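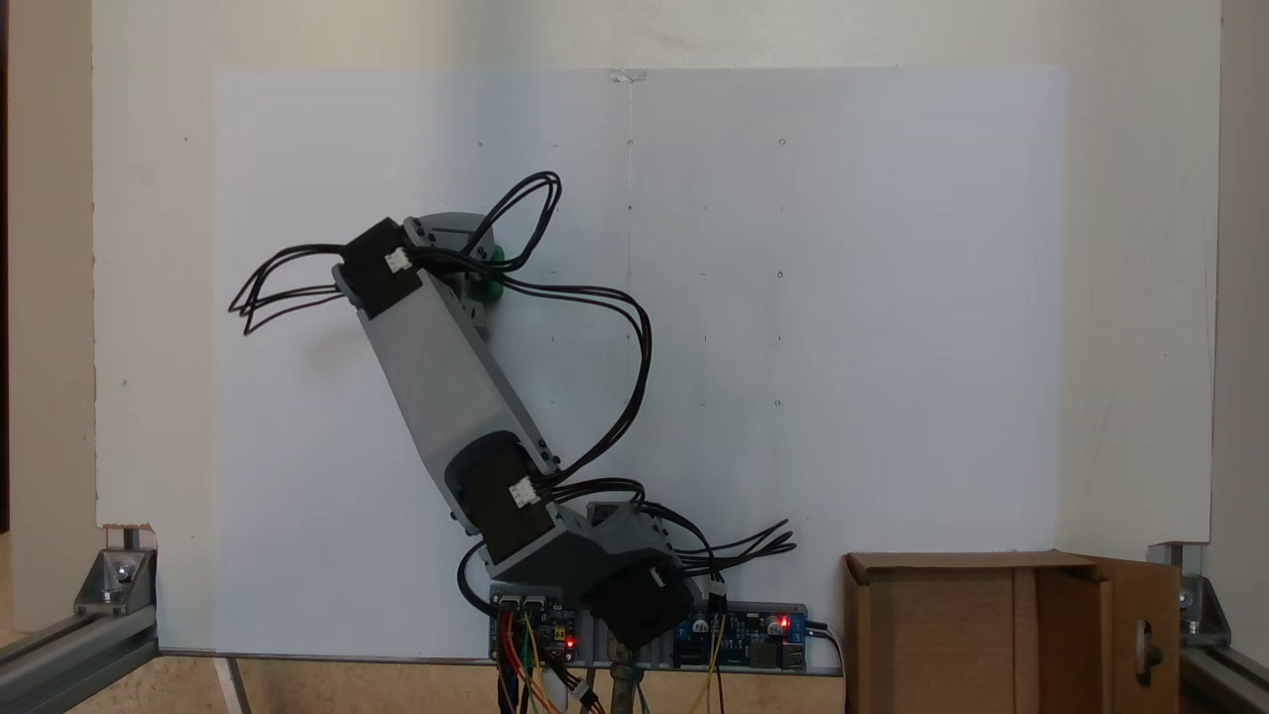 Tristance Adds Jukura Open-Top Carton for Bench and Tabletop Packing

CLADITVILLE, May. Tristance today announced the Jukura carton, a plain brown corrugated box for holding small, light items during sorting, kitting and tabletop work. The carton has hinged top flaps, one of which carries a cutout hanger hole. It ships flat and is assembled by hand.

Jukura is intended for users who fill a box from above, one item at a time, on a table or bench. Typical contents are toy blocks, plastic housings, fasteners in bags, spare connectors and similar parts. The carton is not rated for liquids or for outdoor storage.

Construction

The body is made from corrugated board with an uncoated brown surface inside and out. Printing is limited to handling icons and a short block of text on the front face. No full-color version is planned. The uncoated surface accepts pencil, marker and standard paper labels.

The top flaps can be used in two ways. Folded outward, they leave the opening clear, and the flap creases are scored so that an end flap will angle down toward the table and stay there under its own weight. Folded in and taped, they close the carton for shelf storage or for shipping inside a larger case. The crease holds its position through 200 open and close cycles in Tristance's own bench test. After that the board begins to soften along the score line and the carton should be replaced.

The hanger hole is die cut near the free edge of the flap. It fits standard pegboard hooks. An empty carton can be hung flat on a wall panel between jobs. Filled cartons should stand on a level surface and should not be hung.

Tape is required on the bottom seam only. Paper tape or clear packing tape, 2 inches wide, is suitable. Staples are not recommended because they can scratch the contents and the tabletop.

Use on the bench

Placement of the carton depends on reach. For one-handed loading, Tristance suggests setting it to the side of the work area with the long edge parallel to the edge of the table. Cords, cables and open circuit boards should be kept clear of the flaps. Items with flat faces, such as cubes, can be lowered over a corner and released just above the floor of the box. Dropping parts from rim height is acceptable for molded plastic but not for items with exposed pins.

A white or light-colored tabletop makes dark screws and clips easier to find before the carton is closed. The carton has no inner coating to shed, but loose board dust from the cut edges may be present on first assembly. Tapping the box upside down will remove most of it.
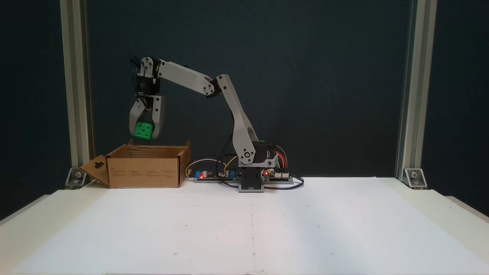 Zervas, which has stocked the carton at its parts counter during the trial period, reported that its packing staff leave the end flap folded out for the whole shift and fold it in only when the box goes to the shelf. The company said the flap took up more table space than its previous bins and that it had moved its label printer to make room. It also asked for a version with a lower front wall. Tristance is reviewing that request and has not set a schedule for it.

Storage and disposal

Flat cartons should be stored indoors, lying down, with no more than 50 in a stack. Taller stacks can crush the flutes in the lower cartons and make the scores hard to fold. Board that has been stored in a cold room should be brought to room temperature before assembly.

The carton can be recycled with ordinary corrugated board. Tape and labels should be removed where local rules call for it.

Availability

Jukura cartons will be available from Tristance and from Zervas beginning in May. They are supplied in bundles of 50 and in pallet quantities of 1000. Mixed pallets with other Tristance cartons can be ordered, but the Jukura portion must be in full bundles. Single cartons for evaluation are available at the Claditville sales counter, which is open until noon on Saturday.

Existing Tristance bin dividers do not fit the new carton. A matching divider set is in preparation and will be announced separately.

About Tristance

Tristance makes corrugated boxes, trays and dividers for workshops, classrooms and small warehouses. The company is located in Claditville.

Media contact: Tristance Press Office, Claditville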